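Should I bring a class to the Sollora open day, and what do they really get to do?

Posted by Ming-te Peng in Visits and Field Trips

I teach an evening shop class for adults and we've been offered a spot at the Sollora open day in November. The sheet they sent says "hands-on peg and washer demonstration" and not much more. Most of my people work in assembly or want to, so I don't want to drag them across town on a Friday to watch a slide show. Has anyone been? Is it worth the trip, how long does it take, and do visitors get to touch the equipment? It's an 80 minute drive for some of them. Parking information would help too.

Stefaniia Hordiienko

I went last time with people from work. Yes, you get to touch things. After a short talk they split you up and you take turns at a white table with a pair of hand-held grippers. The task is small: metal pegs standing on the table, and washers or rings that have to go where they're told. It sounds like nothing until you try it. You lose all the feel you have in your fingertips, and you have to judge the gap by eye.

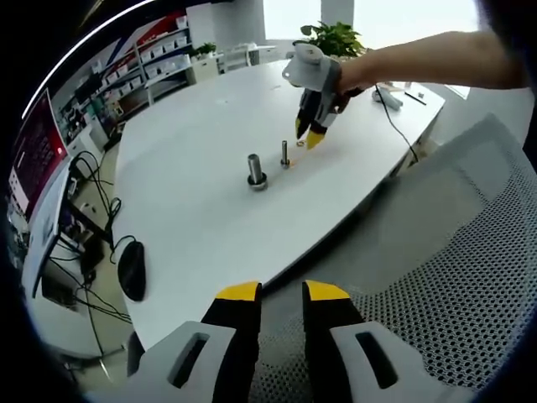 Going after the small ring at the peg table, Sollora open day.

The staff person at our table let us practice before giving us a task. She told us to keep the wrist still and move from the elbow, and to come straight down on the part. Two people from my group who do fine bench work every day were slower than the guy from shipping. I don't know what to make of that, but they were annoyed.

Our session was 3 hours with a break. The talk was the weak part. It was in a side room, the sound was bad, and the speaker spent a long time on the company history. If your class is in assembly, ask them to cut it down. They did that for the Bilska group that came after us.
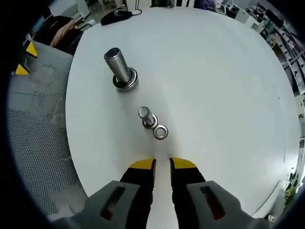 The other thing I would ask for is more than one size of hardware. A big bolt is forgiving and people get confident on it. The short ones are where they start talking about angle and grip, and that was the best conversation of the day in our group. Also ask whether they can do the comparison, where you do the same move by hand first and then with the tool. We only got that because someone from Tsai asked.

Parking is behind the building, through the second gate. The first gate is deliveries only. Sign-in took a while because they check names one at a time, so bring a printed list.

Arklow

Went twice. Fine for adults, I wouldn't bring kids under high school age. Groups are capped at 6 per table, so if your class is bigger than that, tell them early or half of you will stand in the hall. No food on site. Room number was 254 both times, elevator is on the left.
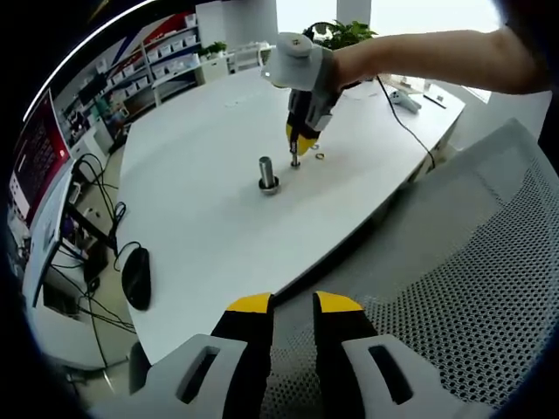 On whether it's useful for assembly people, I'd say yes with a limit. You won't learn a process you can take back to the shop. You do see how much of a simple placing job is lining up before you let go. Have them watch somebody else's turn from the side of the table, when the peg is hanging from the yellow tips just over the surface and there's very little room left to correct. My second time I spent most of the session watching and got more out of it than when I was holding the tool. One person talking while another works is a good setup if your students are shy about asking questions.

They send a feedback form after. Mine came with the wrong date on it, so check yours.

Contact us | Community rules | Copyright the site and its contributors | Back to top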